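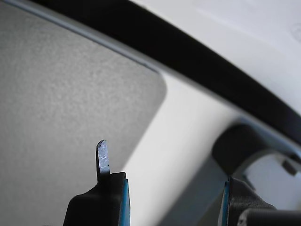 Probé la pinza Seltora en el taller compartido de Ustow y ¡menuda alegría de herramienta! Pesa 525 gramos, se atornilla al brazo con 4 tornillos y en casi 20 minutos ya respondía. Lo que más me gusta son los dedos, negros con la cara interior azul, y la hoja fina que monta el izquierdo, ideal para buscar bordes.

Pegas: el manual ocupa dos páginas y el cable queda corto. Aun así, repetiría.

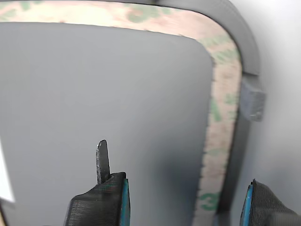
La esquina del panel gris, con el protector de la cinta.

Ewan Mowat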